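Subject: Re: Open day at Skenda, who went?

Hello all,

Rommel asked for a report from the Skenda open day, so I try to write down what I remember. I was there from the morning until the last demonstration at 4 pm. The part which I watched longest was the grocery task, where the robot has to fill a shopping basket.
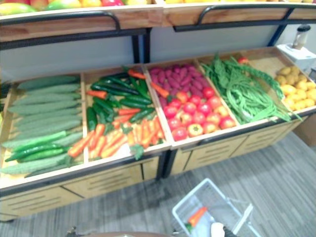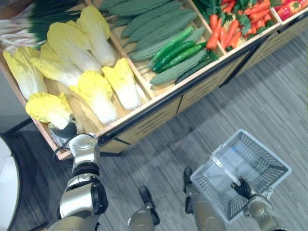
At the produce stand: a carrot in the basket (first), left hand at the napa cabbages, basket in the right (second).

On Jun 12, Rommel Malabanan wrote:
> I could not get a place for the visit in June. Did anybody from
> the list go? I would like to know three things:
> 1. Do they use real vegetables?
> 2. Is somebody driving it, or does it run alone?
> 3. Can we bring our own objects next time?

1. The fruits and vegetables on the stand are artificial. I asked about this, and the engineer told me that real tomatoes lasted two days under their lights. She agreed that the weight is not the same, and for cabbage this matters very much. They plan to put sand inside the bigger ones.

2. Both. In the morning a person was operating it, and after lunch they ran the Minja software without operator. They told us they have 352 recorded runs of this task, and they want to have more before they change anything. The operated part was clearly faster. In the other part it often stopped for a moment before it chose a place to grasp, and the visitors became a little impatient — I did not mind, because one could see better how the fingers approach.

What I found difficult to judge is the grasping of one vegetable from a pile. Bitter melons with cucumbers lying on top of them is a hard case in my opinion, much harder than the carrots with their green tops. I asked for the success rate per vegetable but they do not publish it yet.

3. Yes, but you must write to them before. The limit is 50 cm in length and 2 kg. Veslow brought their own boxes last year and had no problem.

There were 40 places and all were taken, so register early. The bus from the station stops at the Resico building, and from there you walk through the parking lot.

Did someone else stay for the talk about the wrist cables? I missed the first half.

Best regards,
Boyang Feng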